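What Happens to Packaging After You Open the Box?

For readers ages 8 to 11
Written by Fiorella Amato

Most things you buy come wrapped in something else. A pear may have a soft net around it. A lamp comes in a cardboard box with more cardboard inside it. Once the pear is eaten and the lamp is on the desk, the wrapping is still there. This page explains what common packaging is made of, why it was used, and where it goes next.

What packaging is for

Packaging has a few jobs. It keeps things from breaking, keeps food clean, and makes it possible to stack many items in one truck. It also gives the seller a place to print words, such as the weight or the date.

Think about a peach. It is picked from a tree, put in a crate, driven to a warehouse, driven again to a store, and put on a shelf. Every bump in the road pushes it against the peach next to it. A bruised peach goes brown and soft, and stores usually can't sell it.

Foam nets

Some fruit travels in a stretchy foam net, also called a sleeve. The foam is a plastic full of tiny bubbles of gas. When the fruit gets knocked, the bubbles squash and then spring back, so the skin of the fruit is not hit as hard. The holes in the net let it stretch over fruit of different sizes, and they let air reach the skin.

Foam nets weigh almost nothing. That is good for shipping, but it makes them hard to recycle. A recycling plant would need a huge heap of them to get a small amount of plastic, and they blow away or get caught in the machines. In most towns they go in the regular trash. You can use one again first, to wrap a glass ornament or the foot of a chair that scratches the floor.
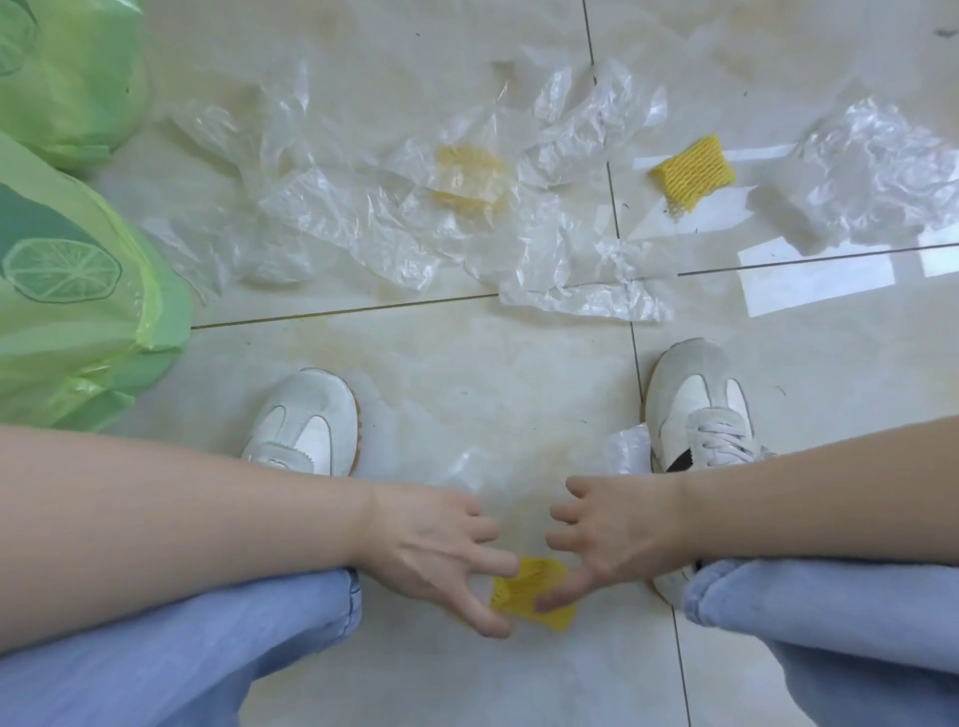
Cardboard

The brown cardboard used for boxes is called corrugated cardboard. If you look at a torn edge, you will see a wavy layer of paper between two flat layers. The waves are called flutes. They work like a row of little arches, and arches are good at holding weight. Air is trapped between them too, which gives some padding.

Cardboard is made from wood fibers. Fibers are tiny threads, much thinner than a hair. To make new cardboard from old, the old pieces are mixed with water until they turn into a gray-brown mush called pulp. Screens catch the tape and staples. The pulp is spread out flat, pressed, and dried into paper again.

Each time this happens the fibers get a little shorter. After about 7 trips they may be too short to hold together well, so paper mills add some new fibers to the mix.

Pieces of cardboard are easier to handle when they are folded along the creases they already have. A crease is a line where the flutes have been crushed on purpose, so the board bends there and stays straight everywhere else.

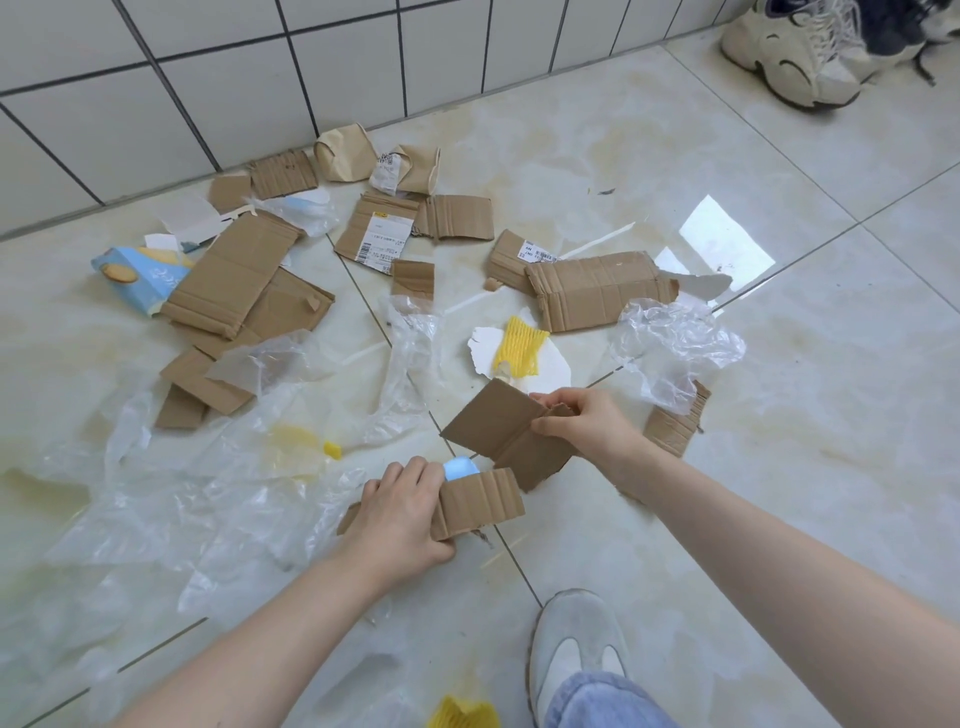 Bags and bins

Before anything is collected, it has to be put into something. Rules about this are different from place to place. In the town of Asbridge, for example, cardboard goes out in a bin with no bag at all. In Pamov, the next town over, people put it in bags and the bags are opened at the sorting center.

Air takes up a lot of room in a bag. A box that has not been flattened is mostly air. Samuele Cattaneo drives a collection truck in Asbridge and stops at more than 200 homes on a normal morning. If people leave their boxes whole, the truck fills up early and he has to drive back to empty it before finishing the route.

To make cardboard take up less room:

Cut or pull the tape off the bottom.
Push the sides flat.
Fold long pieces at the crease.
Stand the pieces up on their edges, side by side.
Press down slowly with both hands. Watch out for staples.

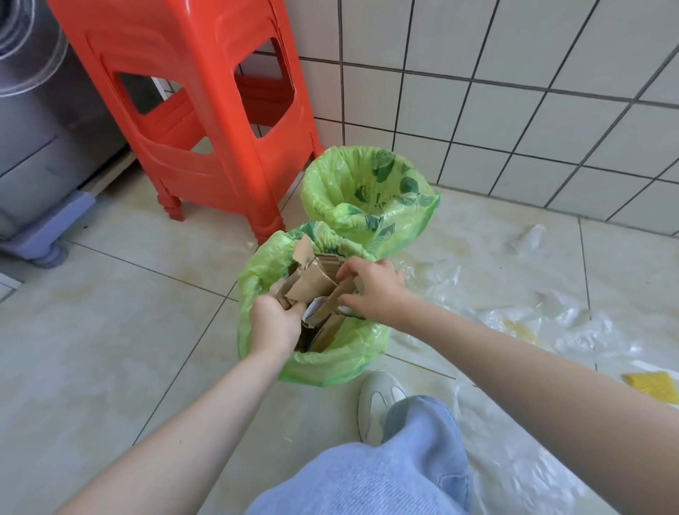 Plastic film

Film is the name for thin, bendy plastic, such as the clear sheet around a new pillow. It is strong for its weight and keeps out water and dust.

Film causes trouble at sorting centers. Many of them use rows of spinning discs to separate flat things from round things. Film wraps itself around the discs. At the Quan Street center in Asbridge, the machines are switched off 4 times a day so that workers can cut it away. Sigrun Fagerlund, who runs the center, asks families to keep film out of the cardboard bin and take it to a store drop-off box.

Mixed materials

When you unpack something, you often end up with several materials in one pile. Sort them before they go in a bin. Clean, dry cardboard goes together. Film goes together. Foam goes on its own or in the trash. A paper plate with food on it does not belong with the cardboard, because grease soaks into the fibers and does not wash out in the pulp.

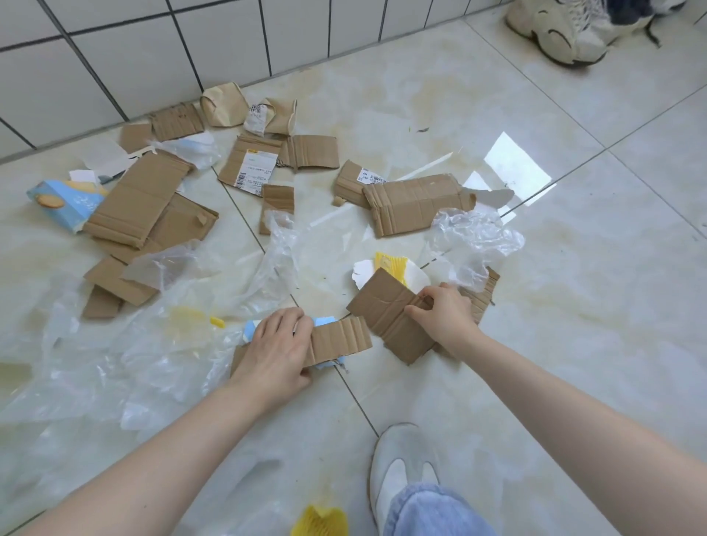

Cardboard, clear film and yellow foam nets, before sorting.

Words to know

Corrugated: made with a wavy layer in the middle.
Fiber: a very thin thread. Wood is full of them.
Film: thin plastic that bends easily.
Flute: one of the waves inside cardboard.
Pulp: wood or paper fibers mixed with water.

Try it

Cut two strips of corrugated cardboard the same size. Cut one so the flutes run the long way and the other so they run the short way. Lay each strip across the gap between two books and put coins in the middle, one at a time. Write down how many coins each strip holds before it bends. Then turn to the next page, Where Does Glass Come From?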